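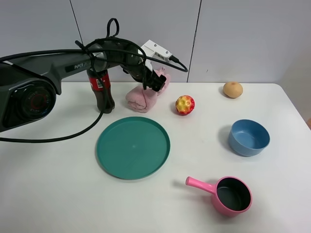 Bench 2, Ivport site. 8 September 2021

Clearing-up trials for the canteen side. Present: me, and Roxana Sima from the day shift for the first part.

Same layout as before, white table, PiPER arm at the left-hand end. Towel, bottle, plate, bowl, pot and the toy food. Kleinschmidt want the towel handled before they will talk about crockery, so the towel comes first in every run from now on. Running total since April is 158.

Roxana went through what the shift does at present. Two people clear and wipe, and one of them always ends up on the late bus. She isn't worried about the clearing going to an arm. She is worried about who gets called when it stops, as the Boltstead line stops were all given to whoever stood nearest and never went on anyone's hours. I said I'd put that in writing to the Punetness lot before the next review. Still to do.

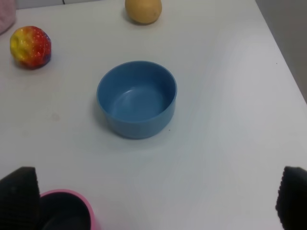 She also asked that the blue bowl stay in the set. On shift the bowls are what people stack wrongly when they are tired, and she'd like to see those go first if anything does. Fair point, and the bowl is an easier grasp than the plate anyway.

Agreed for now: minding the arm counts as a task on the rota, with a name against it. Two short training slots per person, in paid time.

Check cable slack at the elbow before next session. Ask stores for spare finger pads.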